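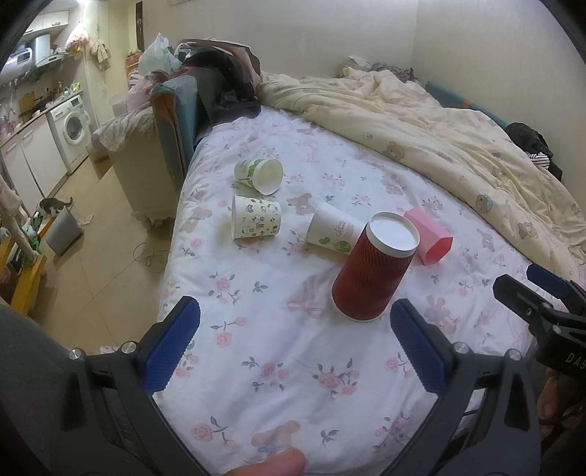 This page was last changed on September 5, 2020.

Dastwood is a method for teaching robots to pick up and sort small household objects from demonstrations made with a hand-held gripper. It was developed at Zakport, a robotics laboratory in Kustgate, by a group led by Radomir Grgić. The name covers the recording procedure, the software that turns recordings into training data, and the resulting control policy. It is best known for its results with paper cups on soft surfaces.

Background

Robots that learn by imitation have often been trained by teleoperation, in which a person steers the robot arm from a distance. This gives exact data but ties the work to the place where the arm is installed. A hand-held gripper has fingers like those of the robot but is carried and closed by a person. A camera on the tool records what is in front of the fingers, and the path of the tool is worked out afterward from the video. Demonstrations can then be made in ordinary homes.

Earlier work at Zakport used a laboratory table with a hard, plain top. Policies trained there did poorly on beds and sofas. A cup lying on a mattress sinks or rolls when touched, and printed fabric made it harder for the software to find the edges of objects. The group began recording on beds in February.

Method

A demonstrator places a handful of light objects on the surface, some standing, some upside down and some on their sides. Each object is then approached, gripped, lifted and put down in a chosen spot. The layout is changed between demonstrations. Bedding and other belongings are left where they are, so that the policy meets the same clutter in training that it will meet in use. 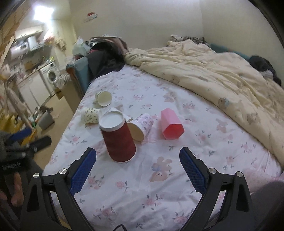 Recordings are cut into segments, one for each grasp. A segment is dropped if the path of the tool cannot be recovered, which happens most often when the camera is moved quickly or passes close to a blank wall. The remaining segments are used to train a network that takes in the latest camera images and predicts the next short stretch of motion, along with the opening of the fingers.

A second network, called Kos, estimates which way the mouth of a cup is facing. The estimate is used to choose between gripping the rim and gripping the side. Kos was added after the first trials, in which the robot often crushed cups by closing on them at the wrong angle.

Results

The published data set holds 1,632 segments recorded in 6 homes. The policy was tested on a robot arm beside a bed that did not appear in the training data, in sessions of up to 20 grasps. Upright cups were the easiest. Cups lying with the base toward the robot caused the most failures, and in many of these the cup was pushed into a fold of the bedding.

Training without Kos gave similar results on upright cups and worse results on cups lying down.

Limitations

The method has been tested only with light, empty objects. It does not measure grip force, and soft paper cups are sometimes dented. Grgić has written that the recordings depend a good deal on the habits of the demonstrator, and that data from 5 demonstrators is too little to judge this effect. Work on heavier objects is planned.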